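Fenbridge Family Learning Network
Discussion board: Helping children settle disputes

Yeshi Gebru (moderator)
Members are invited to comment on the draft guidance for parents and teachers. The draft recommends that an adult wait 2 minutes before stepping into a quarrel between siblings.

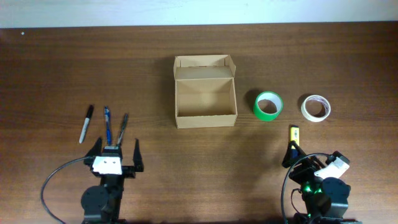
Reply 1: Waiting period

Chaltu Gudeta
I do not support a fixed waiting period. A child of three and a child of nine require different responses, and the draft should state this.

Yeshi Gebru (moderator)
The point is noted. The wording was taken from the Tosgate parent course, in which the children were all of school age.
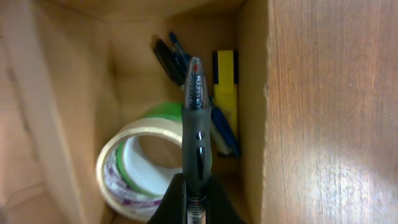

Tiruwork Jemal
My concern lies with the section on apologies. Requiring a child to say sorry before the child is calm teaches very little. I ask that the sentence be removed.

Chaltu Gudeta
I disagree. An apology is owed even when feelings are still strong. It may be brief.

Yeshi Gebru (moderator)
Both views will be recorded. Comments remain open until the end of February.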